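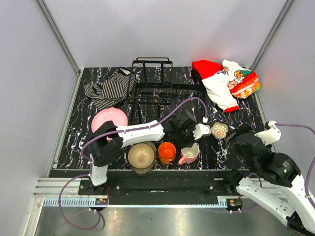 Should a dish rack live on the worktop all day, even when there is nothing in it?

It should, and so should most of the other things we've been taught to feel guilty about leaving out.

I say this as somebody who spent the better part of November trying to achieve a clear surface. I had been reading articles, always a mistake, and had taken in the idea that a grown woman's kitchen ought to look as though the estate agent is due any minute. Everything in a cupboard. A single lemon, perhaps, for morale.

The rack was the first to go. It went under the sink, where it caught its feet on the pipe and had to be sworn at each time it came out. As I wash up after every meal, like most people who live alone and own four bowls, it came out three times a day. By the second week it was spending the whole day on the worktop and going under the sink only when someone rang the doorbell. I was tidying up for the meter reader.

**The case for the wire rack**

A black wire rack is not a handsome object. It has the look of something left over from a small zoo. But consider how little it asks. It has no lid and no instructions. The bars let the water fall through and the air come up, and there is nothing more to the engineering than that. My neighbour, Vasanthi Sundaram, owns a folding silicone one made by a firm called Viron, which collapses flat "for when you're not using it". She has never collapsed it. The hinge, she tells me, is where the grey stuff grows.

The two-level sort has my vote. Plates below, cups above, and that awkward pan lid that fits nowhere wedged in at the side like the last passenger on the bus. People complain that the upper level drips on the lower. Of course it does. They are both wet.

**Tea towels and the drying question**

There is a faction that holds you should dry everything by hand at once and put it away. I was brought up in this faction. My mother's friend Siham Haddad used to stand at our sink of a Sunday dinner with a tea towel over each shoulder, and no saucer was ever left alone long enough to dry by itself. I admired her enormously and have no wish to live like that.

A tea towel does a round of plates reasonably well. After that it is a damp cloth being passed over clean china, picking up a bit of curry from the plate you didn't wash properly and giving it to the ones you did. Then it gets dropped in a heap at the back of the worktop, and stays there, and the next morning somebody wipes a glass with it. Left on a rack, the plates need none of this. They simply wait, and so do you.

I'll make an exception for knives, which rust, and for anything you need in the next five minutes.

**Bowls, which are a separate problem** 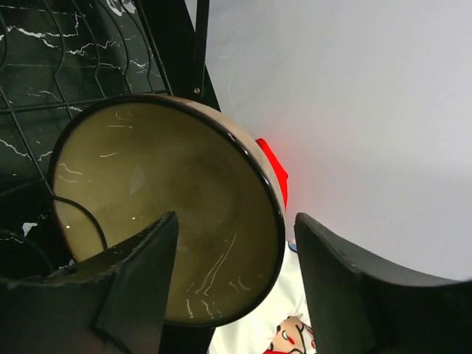

Plates were designed by someone who had met a rack. Bowls were not. Put a bowl in upright and it keeps a small pond in the bottom. Put it in upside down on the flat and it keeps a ring of steam. It has to be leaned, and leaning takes judgement, and it's at this point that a household falls out.

My own view, reached over many years and at the cost of one very nice glazed bowl from a craft fair, is that a bowl should lean on the wire and never on another bowl. Two bowls propped together look settled, even affectionate. Then you take away a fork and the pair of them go over. Zihan Du, with whom I shared a flat in my thirties, used to stack them five deep, tilted, in a kind of breaking wave. I still put my hand out when I walk past a rack.

The good ones deserve the best spot, too. It seems daft to buy a bowl for its colour and then keep it behind a door with the colander. If it's drying in the open you get to look at it while the kettle boils, and I have come to think of this as the main reason for owning crockery.

**What about everything else**

Here I can hear the objection, because I've made it myself. Allow the rack and the rest will follow. First a plate that never quite gets put away, then the tea towel, then a packet of something, then a child's top waiting for a button to be sewn on, and before you know where you are there's no room to butter toast.

It does follow. I went round to Savita Sandhu's last week and her worktop had 38 things on it, by her own count, including a bicycle pump. She has three children and cooks every night. The food was excellent. I have also been in kitchens with nothing out at all, where I was given a biscuit on a piece of kitchen roll so as not to start anything.

I'd draw the line at clothes near the wet end. Laundry and washing-up are both honest work but they shouldn't be done in the same square yard, if only for the sake of the laundry. A jumper can go on a chair, where jumpers have always gone. The rest can stay until someone needs the space, and then it can be moved along by a foot, and later moved back.

My rack has been out for a fortnight now. The cupboard under the sink holds a bucket and a bag of other bags, and the meter reader came on a morning when there were two pans and a sieve on the top level. He asked where the meter was.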